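Numaro sets out equipment plan for home-based handling work

14 shares | 0 comments

Numaro has confirmed its equipment budget for the coming year, covering hand-held grippers, spare parts and storage for its household tidying and sorting programme.
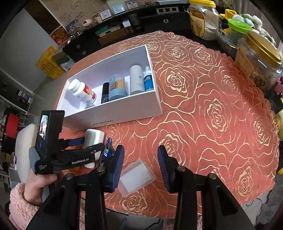

Under the plan, the company will place orders in two stages. The first, due in November, covers 52 hand-held grippers for use in ordinary homes. The second will depend on how the first group performs and on the wear recorded on gripping pads, which are the part replaced most often.

A reserve of 3,000 replacement pads will be held at the Risari depot, with a further 1,000 kept at Bangash for urgent requests. Repairs will be handled by Ilari under a fixed yearly fee - a change from the present arrangement, under which each job is priced separately.

"We have bought in small lots until now, and it has cost us more than it should," said Yesenia Bañuelos, head of purchasing at Numaro. "A single plan lets us agree prices early and tell our teams when to expect delivery."

Eliseo Arriaga, operations manager, said small household goods such as bottles, boxes and tape would remain the main work for the new equipment. "Larger items will be looked at when the second order is decided," he said.

Suppliers wishing to quote for the second stage should contact the Numaro purchasing office.

Shares: 14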